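PRESS RELEASE
For immediate use

Estau Park ground to reopen in August after winter of works

Old stand saved, new pitch down, first match set for 2pm

The ground at Estau Park will open its gates again this August. Two seasons shut. Works nearly done, pitch seeded and cut, the old main stand back in use with 257 seats. Tazi Athletic will play the first match there, a friendly against Skestura Town, kick off 2pm, gates from noon.

The park has been a sports ground for as long as anyone in the town can remember. Football mostly. Cricket in the summers until the square was given up, then a cinder running track, then a spell when the travelling fair had it every spring and the turf never really got over it. School sports days, brass band contests, one very wet open air wrestling night that people still bring up. When the roof of the main stand was found to be unsafe the whole site was closed and Tazi Athletic moved out to share a pitch across town.

There was talk of knocking the stand down. A survey found the frame was sound and only the roof and the back wall needed to go, and so the plan was changed. The roof is new. The back wall is new brick up to shoulder height with boarding above, painted the old green. The seats are the old tip-up ones from the middle block, cleaned and refitted, plus newer ones at both ends where the originals were past saving. Row letters have been put back as they were, which means there is still no row I.

"People wanted their stand back and they've got it," said Fouad Chraibi, who has managed the project for the Estau Park Trust. "It's a small ground. It was always a small ground. But you can sit in the dry now and see the whole pitch, and the kettle works."

What else has been done:

Pitch relaid and drained. New drains run to the ditch on the north side, where the water used to sit in front of the goal from November on.

Standing terrace behind the town end repaired. Room for 200.

Six floodlights, lower and dimmer at the edges than the old set, after complaints from the houses on the lane. They go off at 10pm.

Changing rooms for home, away and officials, all with their own showers. The old block had one between the lot of them.

Turnstile kept. Only one of the two turns, the other is there for show.

The scoreboard has been supplied by Vuseo, who also looked after the wiring for the public address. It is a plain board with hand hung numbers and a lit clock. The trust looked at a screen and decided against it on cost.

Not everything is finished. The car park is rolled stone for now and will be surfaced when money allows, so stout shoes if it rains. The path from the bus stop is open but the handrail is still to come. The tea bar will be run from a hatch in the side of the changing block untill the proper one is fitted out.
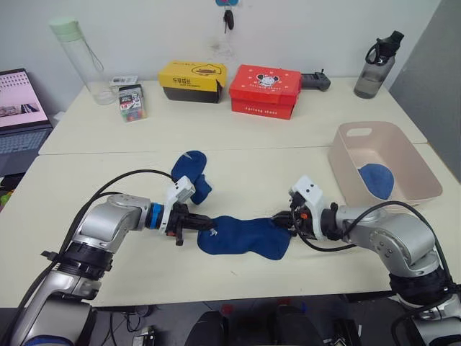

Tickets for the opening match go on sale at the start of the month from the park office and the club shop. Adults and concessions, under 12s free with a paying adult. Seats in the main stand are unreserved apart from the front row, held for wheelchair users and anyone with them. Please ask for these ahead of time as they will go quickly.

The trust is also putting together a display on the history of the ground, to go in the passage under the stand. It has 264 items so far – programmes, team photos, a bench, a corner flag nobody can date – and would like more, above all from the years when the running track was in use, for which there is hardly anything. Items can be lent or given. Bring them to the park office in the mornings, with a note of your name and adress and anything you know about where the thing came from.

After the opening match the ground will be in use most weekends. Tazi Athletic first team and reserves, the women's side from September, and youth games on the training strip behind the town end. Schools may book weekday afternoons. The fair will not be coming back to the main pitch but has been offered the lower field.

Press are welcome at the opening. Passes from the park office, please ask early as the press bench is short. Fouad Chraibi is free for interviews before the match and can show reporters round the stand in the weeks before.

ENDS

Contact: Fouad Chraibi, Estau Park Trust, at the park office, mornings only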